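Chapter 3
Containers and the Household

Before cupboards, baskets. Most homes kept grain, wool, tools, bread in something woven, and the weaver was usually a neighbor. This chapter looks at how that changed, first in the village of Drevwood, then in the mill town of Goltari, where the first shop selling ready-made containers opened and the weavers had to find other work or move.

Why study storage at all? Because people write down what they buy and almost never what they keep it in. So we go by estate lists. One Drevwood list names 241 items in a single farmhouse. Baskets get one line: "baskets, various." Frustrating. Nattawut Thammasiri, whose survey of the Goltari lists we lean on heavily, calls this the problem of the ordinary object. Cheap things vanish from the record first.

Things to watch for as you read:

Shape. Round baskets for carrying, mostly. Rectangular ones came in with shelves, and shelves came in with rented rooms.

Price. A weaver's basket cost about 100 eggs in trade at the August fair, going by one account book. Factory ones were a good deal less, and people complained that they didnt last.

Names. The Evine valley had 2 words for basket, one for inside the house and one for outside. The second is gone now. Section 3 takes this up, along with the Grabner letters, wich are short and worth reading in full before class.

Keep a list of the containers in your own kitchen while you work thru the chapter. You'll need it for the exercise at the end. 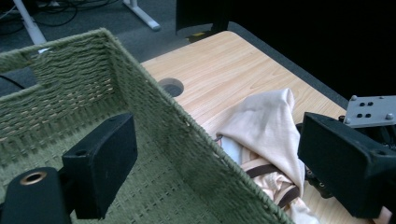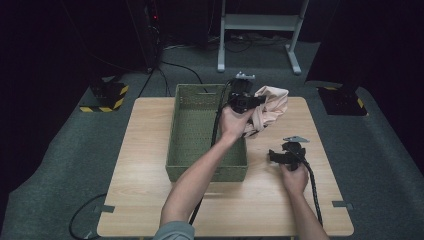

Figs. 3.1 and 3.2. Rectangular basket, olive green.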